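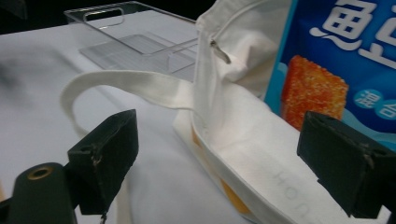 **What sets the packing order for a tote?** Stiffness: rigid containers go in first, soft pouches last.

## Chapter 8: Pouches and Clear Boxes

Flexible packs crease under side load - hold them at a seam where possible.

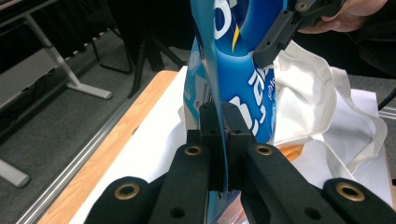
*Fig. 8.1 Blue snack bag held at its edge.*

A printed panel folds easily.

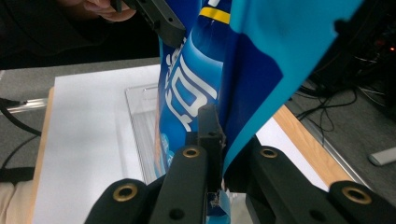 *Fig. 8.2 Blue bag, bright cyan side folded back.*

Clear walls keep labels readable.
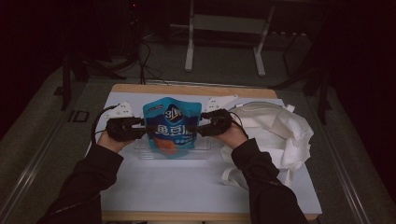
*Fig. 8.3 Fish tofu pouch upright at the acrylic box.*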